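Visitors wanted for our robot open day, 25 June 2023

Utell is opening its Kilville workshop for a day, and we're looking for people to come along and try driving a simulated robot. You don't need to know anything about robots. We'd love to meet people who cook, clean, mend things, look after children or simply like having a go.

What we do here

We build practice rooms on a computer and teach a two-armed robot to move about in them. A person steers, the robot follows, and we keep a record of each attempt so that the control software can learn from it. Everything at the open day takes place in the simulated rooms, so you can bump into as much as you like! We have recorded more than 2000 attempts since April, nearly all of them by our own staff, and we've become far too used to our own ways of doing things. That's where you come in.

Your first go will be with one gripper. You look out over it, with the two fingers ahead of you, and get used to steering it above a plain surface. Watch the shadow as well as the fingers – it's a great help in judging where your hand is.

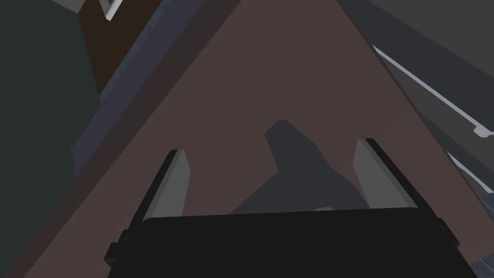
Lumturie Hodžić wrote to us after an earlier visit: "I was all over the place to begin with and nearly gave my turn away. Then I slowed down and stopped looking at the controls, and I didn't want to hand it back. Please tell people to bring their reading glasses."

So, bring your reading glasses. The text on our control desk is small and we haven't got round to changing it.

After a break you can move on to both arms. Things get more crowded here, with walls and panels on either side, and it takes some thought to keep track of your left and right. Most people talk to themselves while they do it, and we rather enjoy listening in. 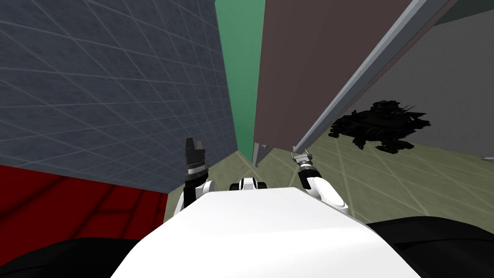 Both arms raised in the simulated room, green floor beyond.

Dušan Pavlović will sit beside you for this part and can take over at any moment. He'll also show you how to switch to the close view from a single gripper, so you can line up the fingers before you move in.

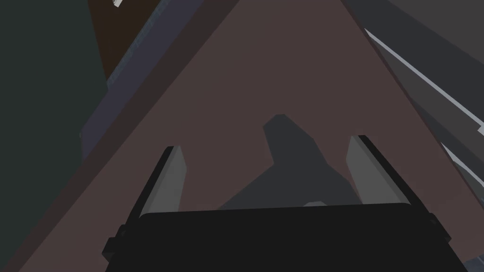
Once you're happy with that, you're free to explore at your own pace, and Dušan will only step in if you ask. We'd like to hear what you found awkward, in your own words, and we'll write it down as you say it. Grumbles are very welcome.

The last stop is the tiled wall. You bring the open gripper up towards it and try to hold it steady, judging the distance by the lines between the tiles. It's harder than it sounds and great fun to watch. 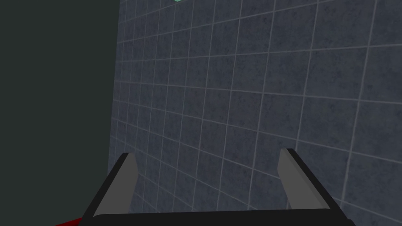
Who can come

Anyone aged 9 or over, with an adult for those under 16. There are 92 places. The control desks can be used sitting or standing, and there is step-free access from the Karagiannis Road side.

How to take part

Write to Kastriot Leka at Utell, Kilville, with your name and whether you'd prefer a morning or an afternoon place. Tea and sandwiches come from Pravetti next door, so mention anything you can't eat. Taking part is free, and you can stop whenever you like.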